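Purnarmont Outsourcing Benchmark Reports: a subscriber's review
24 September 2023

I run the back office side of a small bookkeeping and document handling firm, and every fall I end up having the same conversation with myself about which market reports we can afford to keep. We have paid for the Purnarmont series for 2 years now, so I thought I would put down what I think of it while the renewal notice is still sitting on my desk.

The series covers companies that do other companies' paperwork: payroll, claims entry, invoice matching, call handling and so on. Each report takes one slice of that world and lines up the firms in it by revenue, margin, headcount and debt, with a few pages at the front telling you what the writers make of it all. The one I use most is the payroll volume, which compares 39 providers and runs long enough that I had it spiral bound at the copy shop (money well spent, by the way, if you like to scribble in margins the way I do).

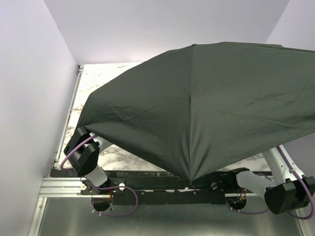 A dark umbrella held open over a marble-patterned tabletop.

Let me start with what I love, which is the tables. They are laid out the same way in every volume, so once you have learned where to look for operating margin you never have to learn it again. The footnotes are plain and they tell you when a number was restated. I used to take the Drindik yearbook, and I lost whole afternoons there trying to work out whether "staff" meant everybody or only full-time people. Purnarmont says so right under the column heading, bless them.

The history is good too. Most of the tables go back to 2000, and although I don't often need to know what a claims processor earned that long ago, it is lovely to have when a client asks how the business held up in a bad stretch. I have pulled those older pages out for more than one meeting and come away looking much better prepared than I was.

Now for the grumbles. The written part at the front is thin, and a good bit of it repeats from one volume to the next with the industry name swapped.

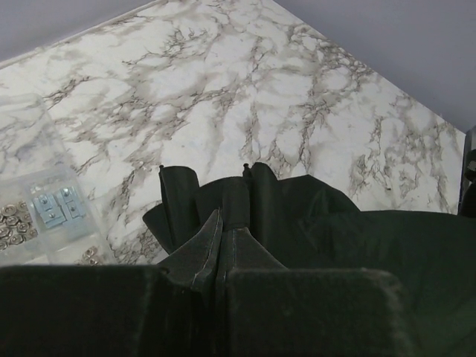 I would happily trade those pages for a proper section on pricing, because that's the question I get from our own customers more than any other, and the reports barely touch it. Smaller private firms are also hard to find. Holanda and Winusari, both of which we bid against all the time, get one line apiece and no margin figure at all.

Then there is the cost. A single volume comes to about $2000, and the download is locked to one computer, so my partner and I pass a laptop back and forth across the office like a casserole dish. Support did move the license for me when my old machine gave out, and they were very kind about it — it still took most of a week.

Would I buy it again? The payroll volume, yes, and I expect I'll send the form back before the new edition comes out in November. The call handling one I am letting go.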